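Home Projects Courses Archive Contact
Search this site Enter keywords Go

Does Sorting Save Time? Tape Storage at a Shared Workbench
27/06/2022 by Hermine Kuster

The Jokell method says every small supply needs a home you can see into. The handout we got in March claims that open bins cut search time by 60 percent, and it doesn't say who measured that or on what. Vernon Caron and I picked the bench in the Pladville workshop to find out if the idea holds up for one dull category of supply, which is rolls of tape.

We used what was there. A black slatted dish rack became the first bin and a shallow cardboard tray became the second. I had my doubts about the rack from the start. Slats are fine for plates, but a thin roll can lean or slide, and anything small goes through the gaps.

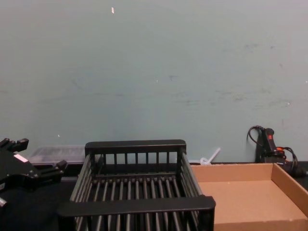
Figure 1. Rack and cardboard tray side by side at the wall, nothing in either.

The rule was simple: white tape in the rack, black tape in the tray. Vernon wanted labels. I argued against them, as a label on a container you can already see into tells you nothing new, and we left them off. We logged 81 searches by hand. That is a small number, and I would not trust anyone who built a theory on it.

There is also the question of what counts as found. Vernon stopped the watch when he touched the roll, and I stopped it when I had it out of the bin.

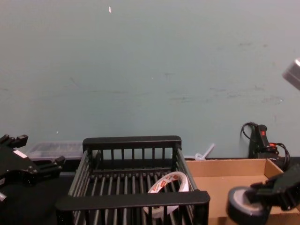

We noticed the mismatch late and threw out the first batch of times, which hurt. The ones we kept favor the sorted bench, but the gap is small, and by then both of us knew where everything was. Someone walking in cold might do better or worse. The handout never mentions this problem.

The tray is the part I would keep. It is shallow, it costs nothing, and you can get a hand into it from any side. Its low walls would be a nuisance if the bench got bumped a lot. We didn't test that.
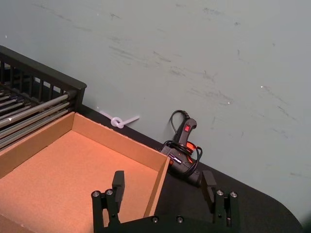

Figure 2. The cardboard tray on the black tabletop, close to the scuffed wall.

Vernon thinks the method works and we were too fussy about timing. My view is that two bins and two colors is too easy a case to prove much. A fair test would need more kinds of tape and people who had never used the bench.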